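# utum-towels

Hi! If you landed here from the Terkwood wiki you probably want the towel folding demos, and you're in the right spot. I put this set together with Lizeth Quintero over one long stretch of evenings, and I'm the one to bug when a download breaks (it does that).

## What's in it

363 teleoperated episodes of two arms handling towels on a table. Each one was driven by a person holding a pair of leader arms, with the follower arms copying. No scripted motion anywhere, so you get all our hesitations, second tries and that thing where I hover over a corner for ages before committing.

Every episode folder has:

- `joints.npz` – leader and follower joint positions, both arms
- `grip.npz` – commanded and measured gripper opening
- `wrist_l/` and `wrist_r/` – one JPEG sequence per wrist camera
- `meta.json` – operator, towel name, outcome, free-text note

The outcome field is `ok`, `retry` or `drop`. Please don't throw out the `retry` ones right away! My first policy trained without them would miss a grasp and then sit there forever. With them in, it at least goes back for another poke.

## Getting it

```
python fetch.py --set towels --out ./data
python check.py ./data
```

If `check.py` complains about episode 19, that's a known one – the right gripper stream stops early. I left it in so the numbering stays the same as in Lizeth's notes. Skip it with `--skip 19`.

## How we drove it

We took turns, one of us driving and the other resetting the towel. The Dumitrescu folder has the reset rules, but the short version is: drop it from elbow height, don't tidy it. Later on we added starts from half-folded and fully folded towels too, because people wanted unfolding and repositioning as well. Those are tagged `start: folded`.

Driving tips, if you're adding your own:

- Go slower than feels natural. The follower lags a bit and you'll overshoot the edge.
- Let one arm hold while the other moves in. Both arms diving at the fabric together makes a mess of the wrist views.
- Open the fingers wide before you approach. Plush fabric catches on a half-closed tip.
- Write the note right after the episode, while you still remember what you were trying to do.
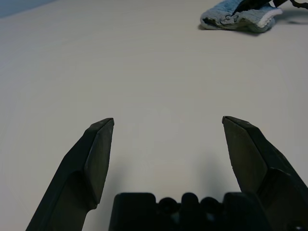 *Page last changed: 30/04/2020*

From the wrist view you often get a whole lot of bare table and only a bit of towel, with the other gripper poking in at the top. Models that lean on a single wrist camera really struggle with stretches like this, so feed in both if you can. Watch the shadows too – the ones from the fingers land right on the tabletop, and my old segmentation script loved calling them fabric.

## Known problems

- Left and right camera clocks drift in the long episodes. `align.py` fixes most of it.
- `grip.npz` is unfiltered. I smooth it before training, Lizeth doesn't, and we've stopped arguing.
- Towel names are ours and make no sense (sorry, "Flamgate" is a towel).

## To do

- [ ] Re-export the early episodes with the newer JPEG settings
- [ ] Add the left-handed operator runs
- [ ] Document the `phase` field, which I keep forgetting

Open an issue if you want to send episodes, and paste your `check.py` output in it.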